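Intro Ceramics — Handout 4: Glaze basics
M. Dixit, Sesgate evening program
March 13, 2023

Picking up where we stopped — everyone has bisque on the shelf, so glazing next session. Read this before you come. Bring an old towel.

What glaze is

Glass, basically. Silica makes the glass, a flux (feldspar, whiting, frit) gets it to melt at a temperature our kiln can reach, alumina from the clay keeps it stiff enough to stay on the pot. Color comes from oxides or stains, a few percent of the mix. Copper, iron, cobalt, chrome. Pinks are almost always a stain, much easier.

Too much flux — runs. Too much alumina — dry and rough. Remember those two and you can diagnose half the bad pots on the reject shelf.

Cones and temperature

Cone is heat plus time, not temperature alone. A slow firing does more work than a fast one to the same number. Our glaze firing tops out near 2,225 F, cone 6. Bisque is much lower, so bisqued pots stay porous and drink up the water in the glaze. That's what makes dipping work.

Do NOT put low-fire glaze in the cone 6 load. Check the lid of the bucket. Bucket 913 is low-fire and lives on the bottom shelf, Bhupendra has put tape on it.

Surface: matte, satin, gloss

Gloss = well melted, smooth, reflects everything. Matte = tiny crystals, or not enough melt (the second kind isn't a true matte and stains with coffee). Satin is between. Cooling speed matters more than people expect. Same bucket, faster cooling, shinier pot.

Ridges and throwing lines: glaze pulls thin on the high parts and pools in the low. Some glazes break to a different color there, some dont. Test before you commit a whole set.

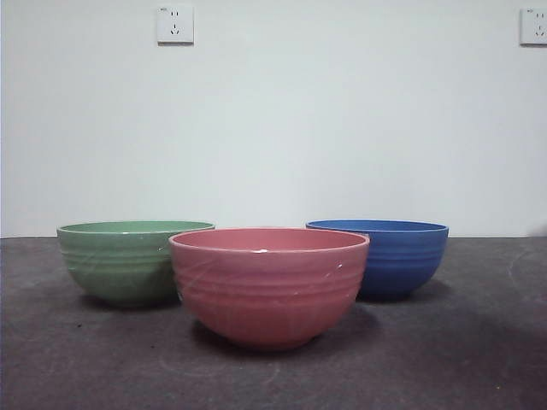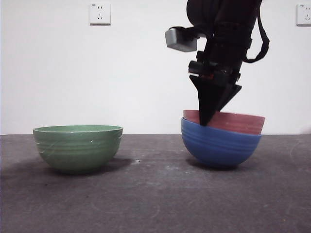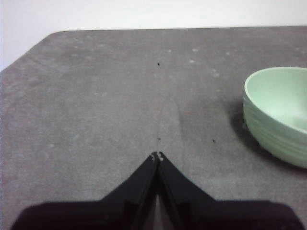
Green, pink and blue bowls. Look at the ridges on the green one in the first picture.

Dipping, in order

1. Wipe the bisque with a damp sponge. Dust = bare spots. Let it dry.
2. Wax the foot, and a little way up the wall if the glaze is runny.
3. Stir the bucket. Really stir, the heavy stuff sits at the bottom like cement.
4. Pour the inside first, swirl, pour out. Wait.
5. Dip the outside, count of three, lift straight up, shake once.
6. Touch up tong marks with a brush once the shine is gone.
7. Wipe every drop off the wax. Glaze on the foot welds the pot to the shelf.

Common faults

Crawling — bare patches with thick rolled edges. Dust, greasy fingers, or coat too thick.
Pinholes — gas coming out late. Slower bisque, or a 20 minute hold at the top.
Crazing — fine cracks, the glaze shrinks more than the clay. Fit problem, more silica usualy helps.
Shivering — the opposite, flakes off at the rim. Sharp. Throw the pot out.

For next time

Nine test tiles each, three glazes, one two and three coats. Label the backs with underglaze pencil, regular pencil burns off. Write down what you did BEFORE it goes on the kiln shelf. Tiles to Bhupendra Mittal by the end of class.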